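4. Testing the wrist camera view in the simulator

This section is for club members who have finished section 3 and can start the Hollis room without errors. Please do the steps in the given order, also if you did them last year.

4.1 Open the project folder and start the simulator. Choose the room "Hollis" from the list.

4.2 Set the random seed to 2. All teams in the Stonton round use this seed, so we can compare the results later.

4.3 Set the step limit to 600. With a higher limit the older laptops become very slow.

4.4 Switch the view to "wrist". The colour settings should stay on default.

4.5 Move the arm with the arrow keys until the window frame is above the gripper. Keep the fingers open. Go slowly near the frame – the simulator does not stop you before a contact.
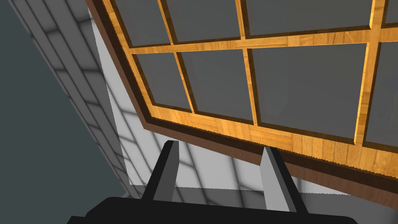 Pilar Jara wrote on the club page that her team lost a whole afternoon at this step, as the keys seemed to be reversed. In the wrist view, left and right follow the gripper and not the room, and she recommends pressing each key one time before you start the real run. We tried this with the January group and now we do it always.

4.6 Press S to save the pose. Write the pose name in your log book, with your initials.

4.7 Start the recording and let it run for 60 seconds. Do not resize the window of the program during this time.

Note: If the log file has more than 3,000 lines, you forgot to clear the old run. Delete the file and repeat from 4.4.

Caution: Never send a saved pose directly to the real arm. Shayne Brunton or Bronwyn Ruddock must check it first, and one person must stand beside the stop button.

4.8 Copy the log to the folder "Farkach" on the shared drive. Section 5 explains how to read it.

Last changed: 19 December 2025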